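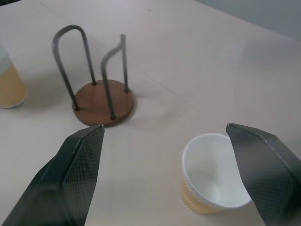

Trurkitz opens its tea warehouse to visitors once a year, on a Thursday in November, and this was my second try at getting in. Last year the list was full by noon. This time I signed up early and got a place on the 10 a.m. tour.

The building is a ten-minute walk from Starkau station, mostly uphill. There is parking on the street behind it, but the spots were gone when I passed. Coats and bags go in a room to the left of the entrance and you get a sticker with your name on it.

The tour starts on the ground floor, where the sacks come in. Black tea is on one side and green on the other, with a fire door between them. Smoked tea has a separate shed across the yard because the smell gets into everything else. Our guide was Sulastri Purba, who has worked there long enough to remember the old hoist. She told us the warehouse held 1616 sacks that morning, and that a sample is drawn from each one before it is moved upstairs.

The second floor is blending. The drum turns slowly and takes a full batch in one load. We were allowed to stand behind the yellow line and watch one come out. It is loud, and hard to hear the guide if you are at the back. Get near the front if you can.

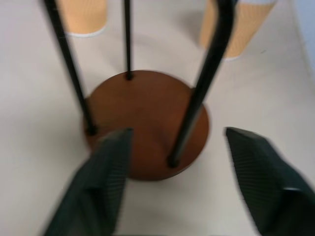

Tirta Rondonuwu wrote to me after the tour to say that the afternoon groups had it better, as the drum was off by then and people could ask questions without shouting. The afternoon groups also got to see the sieves being changed, and I was sorry to have missed that.

Tasting was on the top floor. Each tea is brewed for the same time and tasted in order from light to heavy. We had five. The third, sold under the name Vilis, was my favorite and also the cheapest. The fourth was too bitter for me, though the woman next to me went back for more of it. Milk was offered only with the last one.

There was a short talk on water after that. The company softens its water for tasting and then tests again with hard tap water, since most customers in the area have hard water at home. I had never thought about this and have since bought a filter jug.

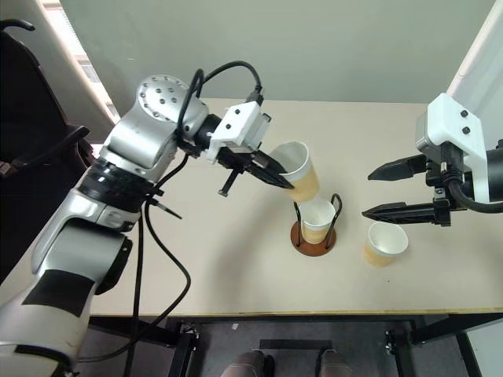
The shop is by the exit and takes cards. Loose tea comes in bags from 50 grams up. I bought two of the Vilis and one of a breakfast blend called Krishnan, which is stronger and better with milk. Prices were a little lower than in the stores in town.

The whole visit took just under two hours. There is an elevator, but it stops at the second floor, so the tasting room can only be reached by stairs. Registration for next year opens in September.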